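Listening on medium wave, session 2: keeping a log

Last time we strung up the aerial. Tonight it's your logbook, and I'm fussy about those! Write down the frequency, the time in UTC and what you heard, in that order, every time. 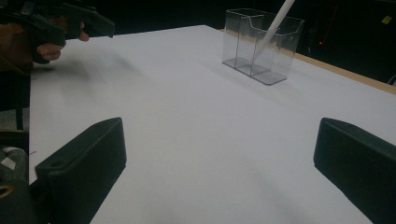 QSL cards come next, if you're lucky enough to get any back. Mine lived in a shoebox for years and went curly. A clear holder with two compartments side by side, like the one on the white table, would do nicely: replies in one half, reports still to post in the other.

Your report should cover at least 17 minutes of listening (my own rule, argue if you like). Note the adverts, jingles, anything local. 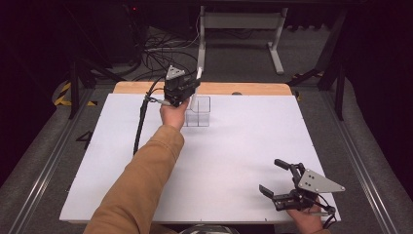 Don't just write "music, man talking" – I did that on my first one and never heard a peep. Name the song if you can.

Homework: try 1000 kHz after dark, on three evenings before August. 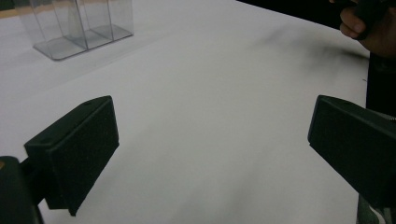

Bring the log along even if it's all static. We'll go through the blanks together.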